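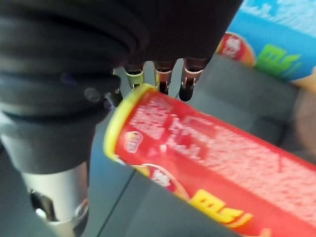

Open day puts shelf-stocking humanoid through its paces

By Harriet Oyelaran
August, 2:30 p.m.

Erar opened its retail handling lab to visitors this month for a demonstration of Follent, the software it is developing to run humanoid robots in small shops. Sessions ran for 30 minutes each, and 66 people had booked by the time the doors opened.

The task was shelf work with ordinary packaged goods. Snack cans with plastic lids were used alongside boxed cookies, on a grey display unit with a white edge strip. Visitors were asked to stay behind a taped line while the arms were powered.

Lead engineer Mei Dvorak told the first group that cylinders are a harder case than boxes. A can on its side will roll if a finger touches it off-centre, and the glossy label gives little friction. Follent plans the approach from the shape of the rim, then adjusts finger force during the lift.

"We close slowly and check the load on each finger before the wrist moves," Dvorak said. "It costs us time on every pick, and we accept that for now."

The wrist cameras supply the close view and the head camera the wide one. Dvorak said the two views are matched before each reach, and that a disagreement between them stops the arm.
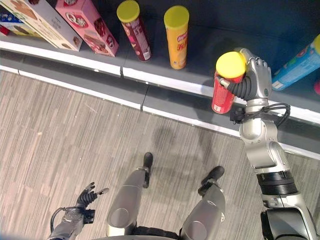 Logging and next steps

Erar has recorded 968 picks under the current version of the software. Larysa Yurchenko, who manages testing, said failed picks are kept in the log and sorted by cause. Slips at the lid are the largest group, followed by reaches abandoned when the hand came too close to the shelf edge.

Fingertip wear is tracked separately. The pads are inspected at the end of each shift and replaced as a set.
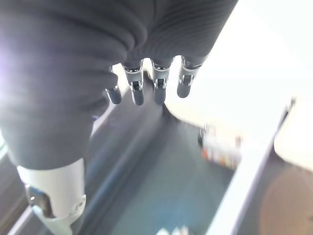

Yurchenko said glare is a further problem. Strong light behind the shelf can wash out part of a wrist camera's view, and the software then has to rely on the last good position of the item. Blinds were tried and made little difference in the afternoon - a change to the exposure settings is being tested instead.

Questions from visitors dealt mostly with speed and price. Erar gave no figure for either. Dvorak said a trial in a working store is planned with the grocery chain Lendura, to run for 4 weeks outside opening hours. A staff member will be present throughout.

A second open day is planned. Bookings will be handled by Lucinda Haddad at the Erar front office.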